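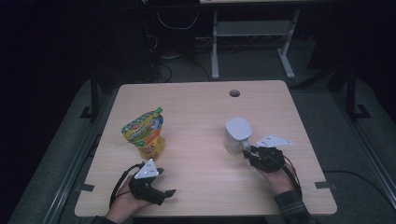 Why do shoppers misjudge how much a package holds? Mostly they go by height, and height is a poor witness.

Figure 3. A spouted pouch and a small lidded container.

In the Trurkby survey, 131 shoppers guessed the volume of a 200 ml pack, and 108 guessed too high. Tall packs did best - or worst, depending on who is paying. Tetteh's correction for shape helped a little. Reading the label would have helped more, but few shoppers seemed tempted.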